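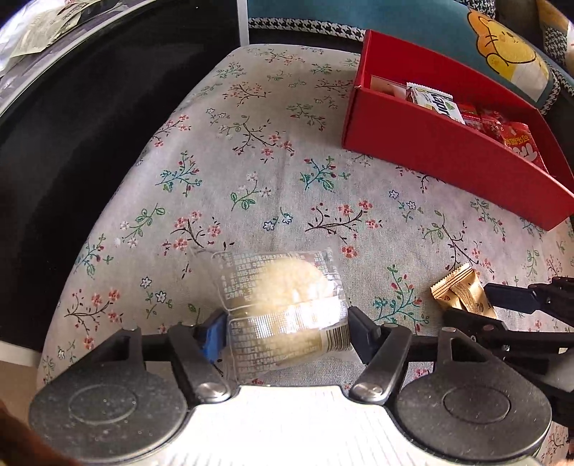 Skoster Snack Packing: data card

Summary
Skoster is a set of 900 demonstrations of packing small wrapped snacks into an open box. All of them were recorded in homes with 2 hand-held grippers, one per hand. We use the set to train the Willora policy and to test how well it handles soft packages.

Task
Pick up one item at a time from a cloth-covered surface and put it in the box. Items include wrapped pastries, foil-wrapped candy and wafer packets. The box may sit at any angle. Either hand may pick.

What we tested
We trained Willora twice on the same episodes, once with the view from one gripper and once with both views. Each version was run 50 times in a home that was left out of training.

Result
The two-view version dropped fewer soft packages. Most of the gain came from picks where the other hand was close by. For small candies there was no clear difference. Both versions were slower on patterned cloth than on plain cloth, and we have not found out why.

Splits
Recordings come from 6 homes in Illitholm. Splits are made by home, so no room appears in both training and test.

Known problems
- Clear wrappers reflect light, and depth estimates on them are poor.
- Gripper width is logged, but force is not. Crushed pastries are not labeled.
- Printed text on packages has not been transcribed.

Changes
April: fixed swapped left and right labels in the Kuhlmann subset. Download the index file again if you have an older copy.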